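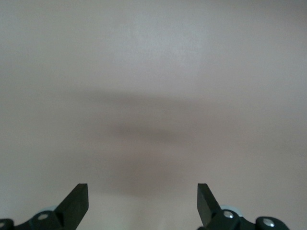 Zucchini glut, what are you all doing with them??

marrowmad
Sat 13 July
Came back from 5 days away and there are zuchini the size of my arm. The variety is Stellis, two plants, that's it. Done fritters, done soup, kids have gone on strike. Ideas please, nothing with raisins.

potluck204
Grate, salt, squeeze hard, cook down slow in butter w/ garlic till it's basically jam. On toast. You'll get through 2 big ones in a sitting.

hollowbean
Seconding the butter thing. Needs lemon at the end tho

Billo
Don't salt it. Makes it stringy and you pour half the flavor down the sink. Hot pan, don't crowd it, done.

potluck204
With the giant ones? It'll be soup. Salted mine for years, never stringy. Are you peeling?

Billo
No peeling. Scoop the seeds out, that's where the water is.

marrowmad
ok seeds out AND salt, trying both tonight. Anyone freeze it?

kettle_on
Grated, raw, squeezed, flat in bags. Last of mine came out in February and went into a chocolate cake, couldn't tell. Don't freeze slices. Mush.

hollowbean
Slices are fine if you blanch them

kettle_on
Blanched mine. Mush.

garkcombe_gal
We do a pickle here in Garkcombe, everybody's grandma has one. Cider vinegar, sugar, mustard seed, turmeric, onion. Slice thin, salt 2 hours, rinse, hot brine over. Fridge, eat in a couple weeks. Good on a burger.

Billo
More salt lol

marrowmad
How much sugar? The one I made last year was like candy

garkcombe_gal
Half a cup to 2 cups vinegar. Recipe says a full cup, I ignore it

potluck204
Pick them smaller next time, finger length, every morning. And eat the flowers

marrowmad
I was AWAY. Anyway toast version done, seeds out, salted, lemon in. Kids ate it. Billo I didn't try yours, ran out of pan. Pickle tomorow if I can find mustard seed

hollowbean
Nogueira on the corner has it loose, back shelf by the rice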